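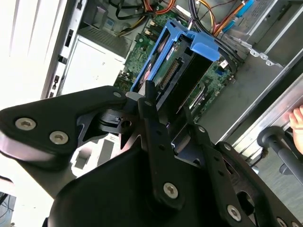 Customers keep asking if the caddy will fit their case before they ask the price, and one wrote in to say hers went into a Vetthorpe tower first try and she'd have bought two if she'd known. Fair enough. Sizes are further down.

Tromier drive caddy, blue
Plastic tray for one 3.5 inch hard drive. Slides in on rails, no tools for the caddy itself. Pull tab on one side.

In stock. Ships same day if you order before 2 pm.

What you get
2 caddies per pack
Set of side pins (already in, don't lose them)
Fold-out sheet, mostly drawings

Fits
Vetthorpe desktop towers with the slide-in drive bay
Gallegos office towers, older style with the full side panel
Most cases with the same bay width. Measure first please, we get alot of returns on this one.

Does not fit
Small form cases. Laptops. Gallegos slim desktop, the bay is sideways and the rails are wrong.

Putting it in
Shut down, unplug, side panel off. Flex the caddy open a little, drop the drive in, pins into the screw holes on the drive. Connectors face the cables. Slide in till it clicks. If it stops halfway its upside down, take it out and flip it. Don't force it. Data cable, power cable, panel back on.

Takes 15 minutes if you've never done one. Less after that.

Taking it out
Cables off first!! Then the tab, then pull straight. Most snapped rails we see come from pulling at an angle with the power cable still on.

2.5 inch drives
Need the Tredness adapter plate, sold separately. Plate screws to the drive, then the whole thing sits in the caddy like a normal one. Screws come with the plate.

Color
Blue only right now. Gray is back in August, maybe sooner. Same part, same fit.

Bulk
Shops and schools, price drops at 9 packs. Bigger orders than that, send us the case model with the order so we can check the fit before it goes out. Warehouse holds 4000 so no wait on most quantities.

Returns
Unused, pins still in, original bag. Snapped rails not covered, cracked on arrival is, just send a photo of the caddy and teh packing slip.

Related
Tredness adapter plate
Tromier spare pins
Vetthorpe side panel screws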